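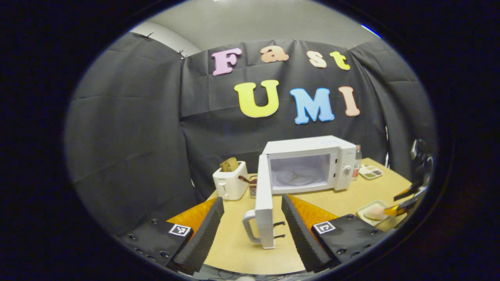 Countertop Cooking, Unit 4: Warming a Plate of Food Without Ruining It
By Solange Hamel, January
Last updated: January

Welcome back! This is the unit I look forward to all term, and yes, I know it covers a microwave and a toaster. Most of you own one or both and have never been shown how to use them well. The first time Keith Ruawai took this class he told me he had pressed the same quick-start button for years, and by the end of the evening he was reheating rice that people asked for seconds of.

Read these notes before the practical. Bring a pen, because you'll want to write down the timings for your own oven at home.

1. Power and time

Almost everybody heats on full power for too short a time, gets a scalding rim and a cold middle, and then does it again. Try half power for twice as long. The heat needs time to travel inward, and at a lower setting the oven gives it that time. On many models "half power" means the oven switches on and off in cycles, and you can hear it if you listen (do listen, it's rather satisfying).

A dial timer is lovely and simple, but short times are hard to set on one. Turn the knob well past the mark you want and then bring it back.

2. Where the food goes on the turntable

Off center! I can't say this enough. A glass turntable carries food through the strong and weak spots in the oven, but whatever sits dead center barely moves. Put a mug near the rim. Spread a plate of leftovers into a ring with a gap in the middle, thick pieces to the outside, thin ones inward.

Check that the turntable is seated before you load it. Give it a push with one finger. If it wobbles or grinds, lift it out and wipe the track underneath, where crumbs love to hide.

3. Opening, loading, closing

Clear the space in front of the oven first, all the way out to where the door swings. Open it fully and leave it open while you fetch the plate. Two hands on the plate, set it down flat, then let go. Close the door until the latches click.

When the time is up, wait a minute before you take the food out. It's still cooking, and this standing time counts as part of the recipe. Then stir, and test the middle. Leftovers should reach 165°F all the way through.

4. The toaster's share of the work

Microwaves make bread soft, then tough, and there is no saving it after that. Bread belongs in the toaster. The trick is the order: start the microwave, and drop the bread when the food comes out to stand. Both will be ready together, and you'll feel like a short-order cook.

If a slice sticks, unplug the toaster first. No knives or forks in the slots, ever, plugged in or not. Wooden tongs are fine once it's unplugged.

5. Small sides and sauces

Keep cold things cold. A divided tray is perfect for pickles, chopped herbs and dips, and it stays on the table while the main plate goes in the oven. Add bottled sauce after heating. Sugary sauces get very hot very fast, and they spit.

6. Practical

Work in pairs. One person heats, one person toasts, then swap.

Round one: one portion of cooked rice, full power, food in the center. Write down the temperature at the edge and in the middle.
Round two: same amount of rice, half power, double the time, food in a ring near the rim. Measure again.
Round three: a complete plate with toast and one cold side, all served together.

Mwajuma Magesa will have the probe thermometers at the side table. Wipe the probe between readings. Elibariki Lema's group from last term got a gap of 76 degrees between edge and middle in round one, and I would love to see somebody beat that (for the worse, I mean, it makes a wonderful chart).

For next time: find the wattage of your own oven, usually on a label inside the door or on the back, and bring it along. We'll be converting package timings.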